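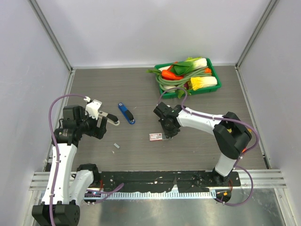 Telma Retamal
Been reading up on the history of the women's winter coat for a talk in December. Putting my notes here as I go.

Telma Retamal
The swing coat came in when skirts got wide. A straight coat crushed a full skirt, so makers cut the back to flare from the shoulders. Most had one big button at the neck and nothing below it.

Telma Retamal
Sleeves got shorter too. Bracelet length, with long gloves to cover the gap. Not a warm way to dress, but the older women I've talked to all say they wore it.

Telma Retamal
Then skirts went up and coats went up with them. Lucrezia Sala has 53 coats in her collection and the short ones are the hardest to find in good shape. The hems wear out where people sat on them.

Telma Retamal
She let me handle seven. The heaviest was a long belted coat from the years when hems dropped back down to mid-calf. Wide collar, deep pockets, lining replaced at least once.

Telma Retamal
The padded coat is a bigger subject than I have room for. It started as ski wear and moved into town. By the time shoulder pads were everywhere, people wore them over suits.

Telma Retamal
A question for anyone who sewed at home: did you ever make a coat from a pattern? Pieter Pretorius says his mother made three, all from the same one, and changed only the collar.

Telma Retamal
Talk is at the Tostcombe library. I'll post the time when they give it to me. Next up is buttons.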